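Kolia Home Meals
Progress report to the Altar Fund
Period ending October

Prepared by Anel Zulu, program coordinator

Deliveries

The meal delivery service ran throughout the period in Tustitz and on the Dow side of the river. At the close of October we had 276 people on the register, up from 200 when the grant began. Most of the new names came through the two medical practices in Tustitz, which now hand out our referral form at the front desk. A smaller group came through family members who called the office directly.

Routes were redrawn in the summer. The old Dow route had grown too long, and the last meals on it were often reaching people after 2 p.m. We split it into an upper and a lower route, and the last stop on each is now normally finished by 1 p.m. The change meant one more driver shift per delivery day, paid for from the transport line of the budget.

We missed one full delivery day when the bridge was closed for repairs on short notice. Clients on the Dow side were called that morning and received a double delivery the next day.

Kitchen and menu

Cooking is still done at the rented kitchen on the Tustitz side. The lease has been renewed on the same terms. The walk-in cooler failed in early summer and was repaired under the landlord's contract, with some loss of dairy stock that our insurance did not cover.

The menu now runs on a five-week cycle. Soft meals were added as a standard choice after repeated requests, and low-salt meals are cooked separately where they used to be adapted from the main dish. Soup remains the item clients ask for most. The fish pie was dropped.

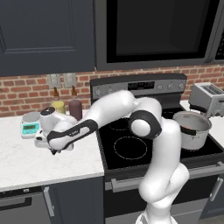 Can a client change meal type after signing up?

Clients can switch between standard, low-salt and soft meals at any point by calling the office before noon, and the new meal type starts with the next delivery. A doctor's note is needed only for the low-salt meals.

Staffing

Two drivers left during the period and both positions have been filled. The assistant cook's hours were raised to cover the soft meals. All kitchen staff hold current food safety certificates. Driver training on what to do when a client does not answer the door was repeated in September, and the written procedure was shortened to a single page that is kept in each van.

Spending

Food costs ran above budget, mainly on eggs, cooking oil and packaging. Fuel was under budget even with the extra route. With your agreement, we would like to move the unspent fuel money to the food line. A revised budget sheet is attached for approval. No other changes are requested.

Next period

We plan to start weekend frozen packs for clients who live alone, beginning with the lower Dow route. A supplier for the trays has been chosen and the labels are being printed. We have also asked the Tustitz practices to tell us when a client goes into the hospital so that meals can be paused. One practice has agreed and the other is checking its privacy rules.

The client survey goes out with the first deliveries in January, and the results will be included in the next report.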